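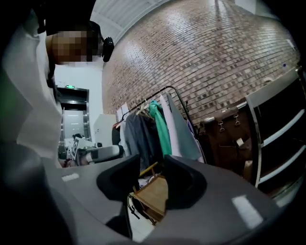
Paperbacks are tougher than they look, but they do hate a damp shelf and a cracked spine! I have 41 vampire novels in my back bedroom (the whole Radonport series, plus doubles of the first one), and I handle them all the time, so I've picked up a few tricks. Wash and dry your hands before you start. Wear something soft and roomy, like a loose white top with long sleeves, and push the cuffs up so they don't drag over the covers.

Musty smell first. Stand the book in a lidded tub with an open dish of baking soda beside it, never touching the pages, and leave it for a week. My copy of Danik came from a yard sale reeking of basement and I can read it in bed now!

Sticker goo comes off glossy covers with a hair dryer on low. Warm it for 20 seconds, peel slowly from one corner, then roll the leftover gunk away with a clean eraser. Test a tiny spot on matte covers, they scuff like crazy.

Loose page? Run a very thin line of white PVA glue down the inner edge with a toothpick, slide it in, tuck wax paper on both sides and close the book under something heavy overnight. I use a 1000 page dictionary.

New fat paperback: open it a few pages at a time from the front, then from the back, pressing gently, until you meet in the middle. Works beautifully on big trilogies.

Contact: Hastent Home Tips, PO Box 2519 | © Hastent | Back to top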